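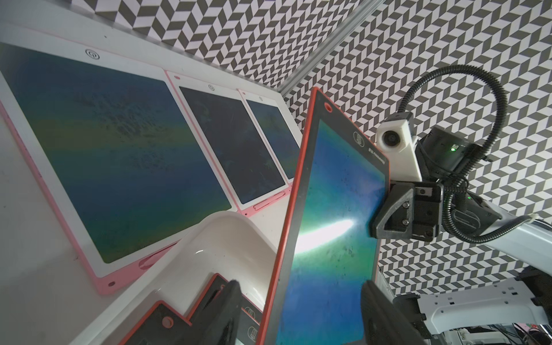 Large and small writing tablets on the shelf, with the red-framed model in front.

Section 4: Setting Up and Looking After Your Flostus Writing Tablets

Thank you for bringing a set of Flostus writing tablets into your home, classroom or waiting room. They are simple things, and most people are scribbling on them within a minute of opening the carton, but a little time spent on this section will save you some puzzling later on. If you bought the Mistovell family set, everything here applies to you too, as the tablets are the same and only the packaging differs.

4.1 Getting to know the tablet

Each tablet has a pressure-sensitive screen set into a plastic frame. When you press on the screen with the stylus, a bright line appears, and it stays there until you clear it. The tablet uses no power to hold your drawing, so you can leave a shopping list or a child's picture up for as long as you like.

Behind the dark surface there is a band of color that runs across the screen, and your lines pick up whichever color lies beneath them. On some tablets you will see blue shading into green and yellow, and on others mostly blue and teal. The shading varies a good deal from one tablet to the next, even within the same set, and it looks different again when you tip the screen toward a lamp or a window. This is quite normal and you needn't send anything back on account of it.

The tablets with pink trim have a small round button in the white border above the screen. This is the clear button. They also have a slot along the lower edge for the stylus. Please get into the habit of putting the stylus back there, as loose ones do have a way of ending up under the sofa.

4.2 Before first use

1. Take the tablet out of its sleeve and lay it face up on a flat surface. A kitchen table or a low shelf will do nicely.

2. Look for a thin protective film over the screen. If there is one, lift it at a corner and peel it away slowly. Not every tablet ships with a film, so if your fingernail can't find an edge, please don't keep picking at it.

3. Turn the tablet over and pull the paper tab from the battery door. If the tab tears, open the door with a small screwdriver, remove the scrap of paper, and close the door again.

4. Slide the stylus out and draw a few lines from one side of the screen to the other.

5. Press the clear button once. The screen will flash and go dark, ready for you to begin.

Note: A new screen may need clearing two or three times before it goes evenly dark. Tablets that have spent a while in a warehouse or the back of a closet often show cloudy patches and faint greenish marks at first.

4.3 Writing and drawing

Press about as firmly as you would with a pencil. A light touch makes a thin line and a heavier one makes it thicker, which children tend to discover for themselves and enjoy very much. You can rest your hand on the screen while you write, although a watch strap or a ring may leave a mark of its own.

If your stylus has wandered off, a wooden chopstick, a blunt plastic toy or even a clean fingernail will do in a pinch.

CAUTION: Do not use pens, pencils, scissors or anything with a sharp point. Deep scratches cannot be repaired and will show every time the screen is cleared.

4.4 Standing, stacking and storing

We find that the happiest home for a set of tablets is a plain shelf at a child's height, with the tablets laid side by side, screens facing up, and the largest at one end. Everyone can see which one they want, and there is no rummaging.

1. Clear all the screens.

2. Return each stylus to its own tablet.

3. Lay the tablets in a row, leaving a finger's width between them so that small hands can lift one without knocking its neighbor.

4. If you must stack them, put a soft cloth between each pair and keep the stack to no more than four.

CAUTION: Never lean heavy books against a screen. Steady pressure leaves a pale patch that can take days to fade.

Tablets are most comfortable in ordinary room temperatures. Below 50 degrees Fahrenheit the lines may appear slowly, so a tablet left in the car overnight in November will want a little while indoors before it behaves.

4.5 Cleaning

Fingerprints, smudges and tiny specks show up easily on a dark screen, and you will notice them most under a bright light. Wipe the screen with a soft, slightly damp cloth, working from the middle outward, and dry it with another. For sticky marks, add one drop of dish soap to the cloth. A dry cotton swab is handy for the corners and for crumbs in the stylus slot.

CAUTION: Do not rinse the tablet under the tap, and do not spray cleaner straight onto the screen.

4.6 If the screen won't clear

Press the button again, firmly, in the center. Should nothing happen, open the battery door and fit a new coin battery with the plus sign facing you. Keep old and new batteries well away from children, and get medical help at once if you think one has been swallowed.

If the tablet still won't clear, write to Isla Rankin in the Clutolent customer care office, and tell her the color of the frame and where you bought the set. Spare styluses can be ordered from the same office in packs of four.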